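Ticket 1830 - NVT run dies on crosslinked box, Varkholm cluster
Status: open

Polymer melt, 300 K, crashes at step 328 every time. Same input ran fine in February on the old build. Energy climbs, then atoms fly out of the box and it stops. Log only says "bond too long".

Tried so far:
- smaller timestep, no change
- new velocity seed, same step again
- fresh minimise first, got a bit furhter then died

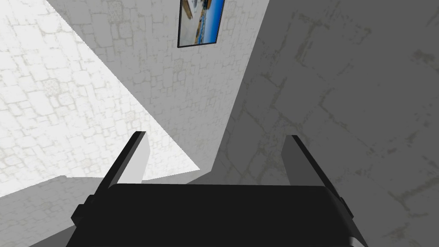
Thermostat damping left as it was. Charges come from the Pisano script, total is zero, checked twice. Running on 4 cores because the queue is full.

Update: took out the last lot of crosslinks and it runs. So it's the topology, or how Gusska writes it. Two of the new bonds go right across the box edge. Old build must of wrapped them for us??

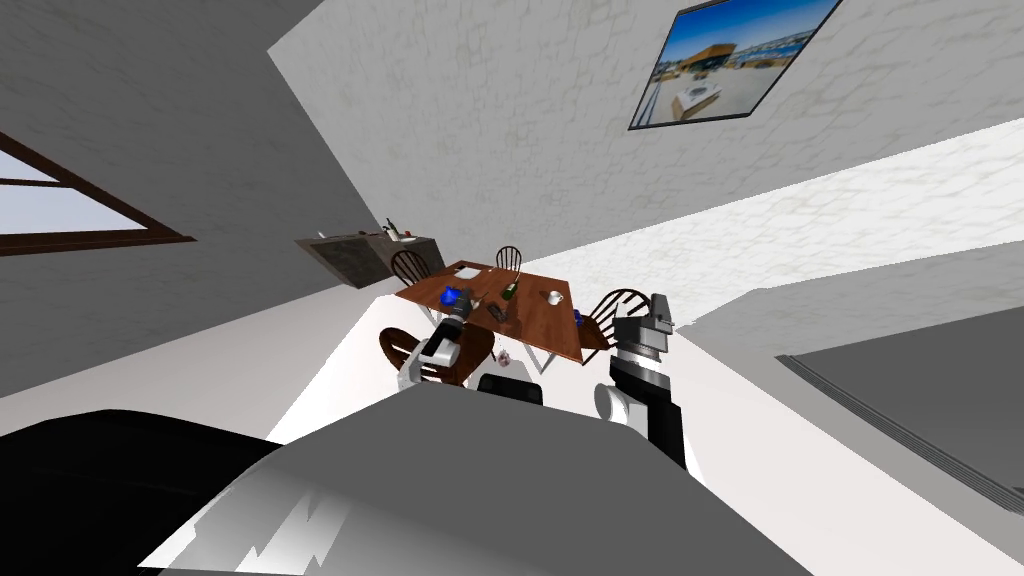
Wall picture, window and counter, tilted view.

Will try unwrapped coordinates tonight. Restart file is in the Alhassan folder if anyone wants a look, please don't overwrite it.
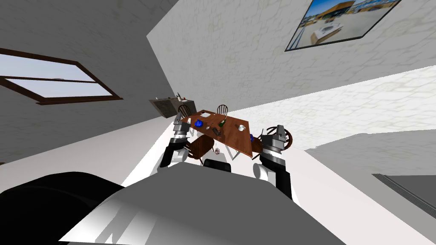

Thierry Maillard: Seen this one. Check the image flags before you unwrap, the new build resets them to zero on read. Write them out by hand for those two bonds and rerun from the minimised file. Leave the damping alone.

Ok, doing that now. Ticket stays open.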